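The Long Way to a Good Night's Sleep

By Marius Stoica
November 8, 2021
427 shares | 3 comments

My jaw used to click when I yawned, a small dry sound like a pen being put away, and for years I thought of it as a bit of character. Then one January I woke with a headache sitting over both ears, and by the end of the month I was cutting my toast into strips. My wife, who had been listening to me grind my teeth since our honeymoon, made the appointment herself.

The dental office in Closbridge is above a shoe store, up a flight of stairs that smells faintly of polish. Dr. Thaddäus Rainer has been there long enough to have looked after three generations of the same families (he still has my mother's chart, in her maiden name). He pressed two fingers in front of my ears, asked me to open and close, and then showed me my own back teeth in a mirror. They were as flat as little tables.

"You've been working nights," he said.

He recommended a guard, made to fit, and I'm afraid I went home and sulked about it. I had already bought two of the kind you soften in hot water, and both had ended up under the bed. But a fitted one is a different animal — thin, hard, and snug enough that after a week you stop noticing it. Mine cost $606, and my insurance in those days covered none of it, so do call yours before you say yes.
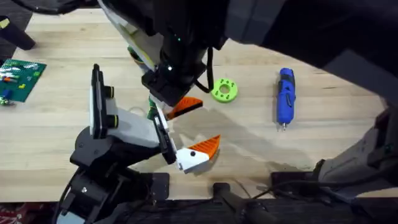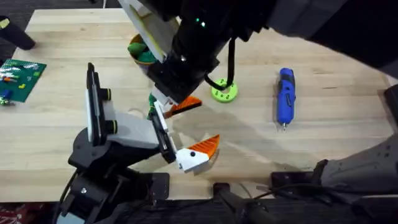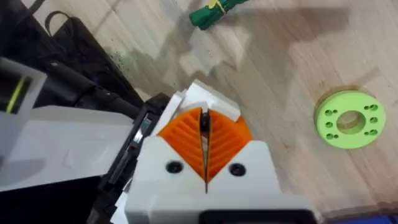 The first few nights I drooled like a bulldog, and I spoke with a lisp if the phone rang late. By the third week the headaches had thinned out, and I could manage an apple again if I took it slowly. Dr. Rainer had me back twice to smooth down a high spot on the left side, and he told me to rinse the thing in cool water every morning and keep it away from the dog. I managed the first part. The second guard fits just as well.

COMMENTS (3)

Gidby: Mine went to the dog too! Twice.

Buthelezi: Does it help with the clicking, or only the headaches?

Marius Stoica: Mostly the headaches. I still click when I yawn.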